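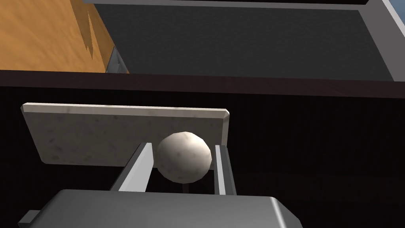
Quiet House FAQ

Questions we get at Figueiredo about noise between rooms, with the answers we give on the phone. We sell some of the products mentioned. We don't sell the ones we're rude about.

Does soundproof paint work?

We doubt it. Bevovetti paint comes with a chart showing a big drop in "perceived noise," and we asked twice how perceived noise was measured. The reply was a second copy of the chart. A coat of paint is very thin and weighs next to nothing, and sound moving through a wall is mostly stopped by weight, air gaps and sealed edges. If you like the color, buy it for the color.

What about foam tiles?

Foam tiles cut echo inside the room they're stuck in. They do very little for the person next door. A lot of sellers let you mix those two things up, and the reviews are full of people who did. If your complaint is that your own voice sounds harsh on calls, foam may help. So will a rug and a full bookcase, and you may own those already.

I've been quoted $500 for a "quiet room package." Is that fair?

Ask what's in it. The Susora package we were shown was a door sweep, a roll of weatherstrip, two tubes of sealant and an hour of labor. The parts would have cost $62 at a hardware store. Paying someone to fit them is fine, but make sure the quote says that's what you're paying for.

Where does most of the noise get in?

Usually the door. People spend money on walls first, and we've never understood why, when there's a gap under the door you can slide a magazine through. Turn off the light in the room at night, leave the hall light on, and look for bright lines around the edge.

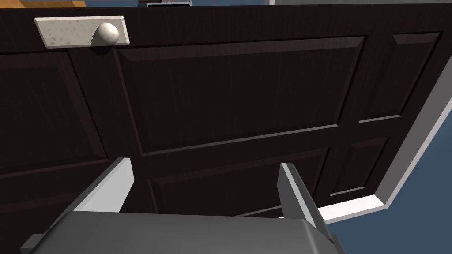

Dark paneled door with a round cream knob.

Is a heavy door always better than a light one?

Heavier helps, if it closes tight. A heavy door with a badly fitted frame can let through as much talk as a cheap one that seals well. Be wary of any salesperson who quotes a rating for the door alone. Those numbers come from a test lab where everything around the door was sealed, and your hallway is no test lab.

Should I replace my doors?

Try the seals first. Live with them for a month. We've talked plenty of callers out of new doors and would like to talk more of them out of it.

Do white noise machines count as soundproofing?

No. They cover one sound with another. Some people sleep better that way, and we have no quarrel with it. Our quarrel is with the Zuveo unit, which is sold as "active wall cancellation" for $200. We ran one in a spare bedroom with a radio playing next door. We heard the radio, and we heard the Zuveo.

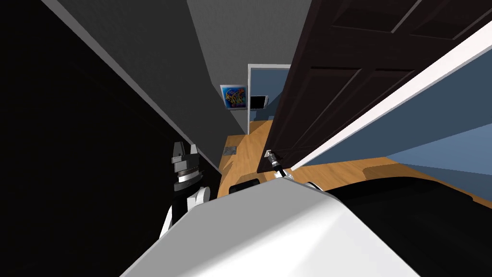 Returns are another matter. Zuveo gives you 6 days, counted from the shipping date, so by the time the box arrives you may have a weekend to make up your mind. Read that part before you order.

Can I quiet footsteps from the apartment above?

From below, barely. Footsteps travel through the building itself, and by the time you hear them, your ceiling is the speaker. A thick carpet and pad upstairs will do more than anything you can attach on your side. That means a talk with your neighbor, and we can't sell you that.

Will you come and measure my room?

We'll come, but phone apps that measure noise are good enough for a before and after. Use the same phone in the same spot at the same time of day. If the number hardly moves and your ears agree with it, send the product back.

Do you offer a guarantee?

On parts and fitting, yes. On silence, no, and we'd ask hard questions of anyone who does.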